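4. Collecting the demonstrations

Most of what I learned on this project I learned in this part of it, so I'm going to take my time here. Sections 2 and 3 covered the task list and the policy. This one is about people sitting or standing near a robot and getting it to do things. 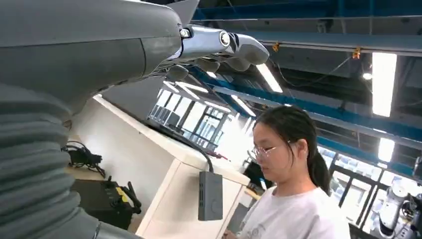

Figure 3. Wrist-camera view during a demonstration session, with the arm and hand at left and a second arm at far right.

We collected demonstrations in two ways. In the first, which I'll call hand guiding, the arm goes limp (well, limp-ish — it still holds up its own weight) and the demonstrator pushes it through the motion. In the second, remote control, the demonstrator holds a tracked handle and the arm copies it from a short distance away. Both ways write the same kind of log: joint angles, finger positions, and the view from the wrist camera. The logging program is called Terska, and it's one I wrote and rewrote more often than I'd like to admit. The matching step that lines up the camera and the joints is Relier, which came out of our earlier work and needed only small changes.

In total we kept 3456 demonstrations from 27 people. Nine of them had used a robot arm before. The others were students and staff from the building who answered a note on the door, and they were paid for their time. Every person did both methods, half starting with hand guiding and half with remote control as nearly as an odd number allows, and nobody was asked to work longer than 60 minutes in one sitting.

4.1 What the wrist camera gets to see

I went back and forth for weeks on where to put the camera. A fixed camera on a stand is easy to calibrate, and you always know what you're looking at. The trouble is that the arm gets in the way exactly when things get interesting, right at the moment of the grasp. A small camera on the robot moves with the work, and I like that a lot! It also picks up whatever else is over there. In Figure 3 you get the curled fingers near the top, a white workbench behind them, bright windows, blue ceiling beams, and a person looking down at something outside the view. None of that is on the task list, and all of it ends up in the training data.

We decided to leave it in. Tshepo Naidoo, who ran most of the sessions with me, argued for cropping every image down to a small patch near the fingertips, and we did try that on a portion of the data. The cropped policy learned faster early on and then got stuck on the tasks that start with the object far from the hand. With the full view it was slower to get going but kept improving. My guess is that the bench edge and the window frames work as landmarks, but I haven't tested that on its own and wouldn't want anyone to quote me on it as a finding.

Light was the bigger headache. Between the fluorescent tubes and the daylight, the exposure jumps when the wrist tilts up. We locked the exposure at the start of each session, which helped, and threw out any recording in which the fingers were lost in glare during a grasp.

4.2 Hand guiding versus remote control

People liked hand guiding right away. You grab the arm, you move it, done. Their paths were smooth and short, and they didn't need much explaining. The weak spot is the fingers. It's hard to steer an arm and close a multi-fingered hand at the same moment, so we gave people a foot pedal that closes the hand at a set speed. That works nicely for a block or a cup and badly for anything thin.

Remote control went the other way. First tries were pretty rough, with lots of stopping and overshooting, and two people asked to quit early (we let them come back another time, and both did). Once they got used to the small delay, though, the grasps were better, and people began fixing mistakes in the middle of a motion. Those little fixes turned out to be the best part of the data. When we trained without them, the policy did fine until something slipped, and after that it had no idea what to do.

So we ended up mixing the two. Reaching and carrying come mostly from hand guiding, grasping and letting go come mostly from remote control, and Relier stitches the pieces together at the point where the hand slows down. The stitching rule is close to the one suggested in Subramaniam's thesis, with a looser limit on speed.

4.3 Throwing things out

A demonstration was dropped if the logs lost sync, if the demonstrator told us it was a bad one, or if the emergency stop was pressed. We did not drop clumsy ones. The labels were frozen on 8/27/25, and all results in Section 5 use that version, which we call Nikusby in the tables.

One last thing about labels. I did the first pass myself and Tshepo did the second without seeing mine. We disagreed mostly on when a grasp begins — I tend to mark it at first contact, he waits for the fingers to stop moving. We went with his rule, and the first-contact times are kept in a separate column for anyone who prefers mine.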